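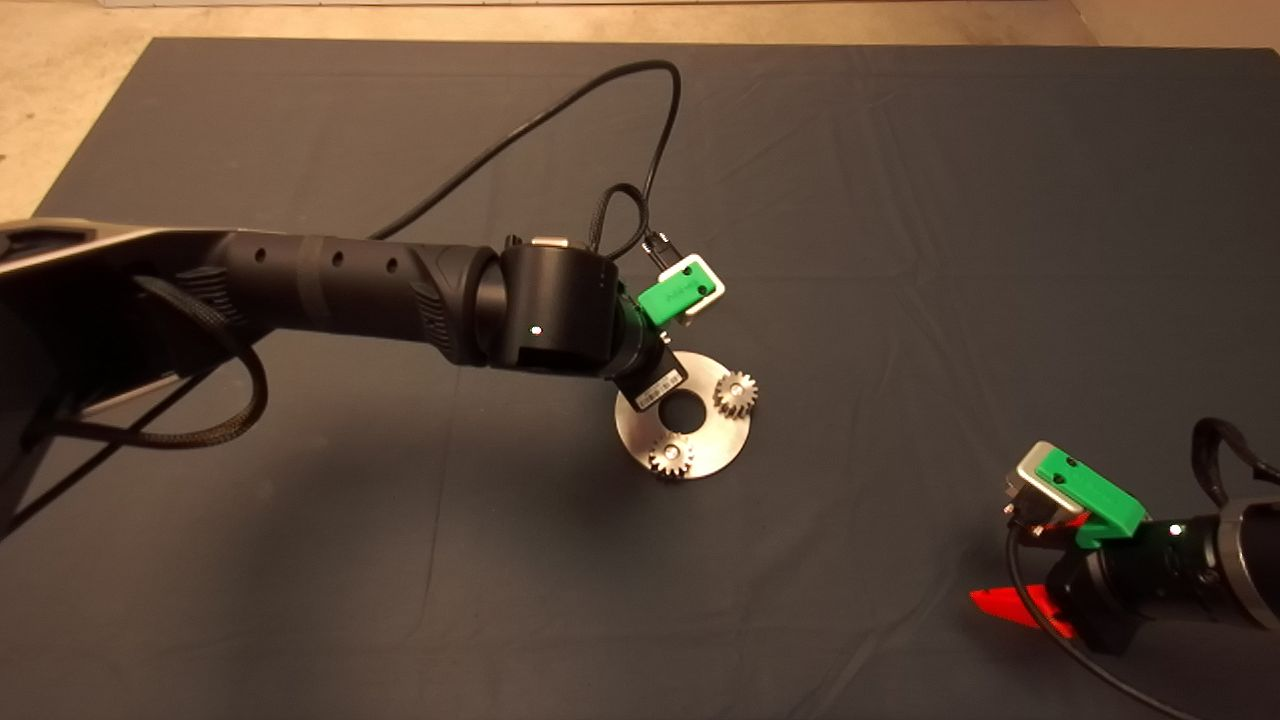
Two small gears on a steel plate, with a dark cloth underneath.

In Defense of the Dinner Plate

5 min read

There is a category of object sold to people who take things apart, and I have bought most of it. I own a magnetic dish that grabs every steel screw within reach and then won't give them back. I own a folding tray with twenty compartments, each slightly too small for a thumb. I own a silicone mat with a printed grid, so that when I lose a spring I can at least say which square it left from. The Flollus parts organizer, a stackable affair in gray plastic, cost me more than the coffee grinder I bought it to help me fix.

I now use a plate. It's round, it's stainless steel, and it came from the kitchen, where it was one of a set and wasn't much missed. Under the plate goes a dark cloth. I would like to argue that this is as far as the technology needs to go, and that everything beyond it is a hobby about a hobby.

Consider what you want from a surface when you have two small gears to look after. You want to see them. You want them to stay put while you go find your glasses. You want to be able to pick them up, and here the compartment tray fails so completely that I wonder whether its designer had fingers. To get a gear out of a square pocket you have to tip the whole tray, at which point all the other pockets get involved. A plate has no pockets. You reach down and there's your gear, in the open, with space on every side of it.

The rim matters too. It's a modest rim, and it wouldn't stop anything that really wanted to leave, but a gear nudged by a sleeve tends to slide to the edge and think better of it. A flat tabletop makes no such suggestion. I have crawled over a good deal of floor thanks to flat tabletops, and pale floors are the worst, because they are exactly the shade of every washer I've ever dropped.

Then the cloth. People who accept the plate will often balk at the cloth, which strikes them as fussy, a bit of theater, as though I were about to perform a card trick. Fine. The cloth is dark, and metal shows up on it. The cloth is soft, and things that land on it stay more or less where they landed. It should be big, too, much bigger than the plate, and cover most of wherever you're working. A cloth the size of a napkin only protects the spot you were already being careful over. Mine is an old curtain lining the color of a wet roof, and when I'm finished I gather the corners and carry the whole mess outside to shake. The printed grid mat has to be wiped down square by square.

I will concede the one serious objection, which is that a plate doesn't remember anything. Put down a gear, then another gear, then go answer the door, and the plate will not tell you which came out first or which way up it sat. The compartment people make a great deal of this. They number their compartments. They write the numbers on an index card, and I assume they keep the index card in a further compartment.

My answer is that you shouldn't have so many parts out at once. A plate with two gears on it is a plan. A tray with 345 pieces sorted by size is a confession that you've gone too far and are now hoping stationery will get you home. I once took a sewing machine most of the way down at a repair afternoon in Trimden, filling compartments as I went and feeling very professional, and the tray let me do it. It had room! It kept having room. A plate would have been full by the time I got to the part I should have left alone. I'd have looked at it, put things back, and gone home in May with a working sewing machine. Instead I brought it home in a box in May, and it was still in the box at Christmas.

So much storage works like this. The bins, the racks and the little drawers with the clear fronts all get sold to us as order, and what they mostly provide is permission. Buy a bigger closet and see how long it takes you to own more coats. I have a friend's old hardware cabinet in the garage with drawers for everything, and I have faithfully put something in every drawer, including one that holds nothing but the handles of other drawers.

The plate asks me to stop a lot sooner. It also goes in the dishwasher, after a rinse, and after a conversation in my house about whether it ever comes back to the dinner table. (It doesn't. That was settled quickly and I didn't get a vote.)

I don't expect the industry to come around. There's no money in telling people to open a kitchen cupboard, and the new Tsegaye catalog has a heated parts tray in it, for reasons the catalog doesn't go into. I read the page twice. I'll admit I also checked whether it came in blue.

Comments (4)

gearstripped
The magnetic dish slander is justified. Mine magnetized a tweezer set and now I pick up screws whether I want to or not.

Forkgate Reader
Pie tin. Deeper rim, same price as your plate (nothing). I've used one for 20 years and only lost what I deserved to lose.

mostly_lurking
Disagree about the index card. I draw a map of where each part came from and it has saved me many times. It does not live in a compartment. It lives on the fridge.

patient_with_springs
Did the sewing machine ever get put back together? I have the same box in my hall closet and would like to know what to expect.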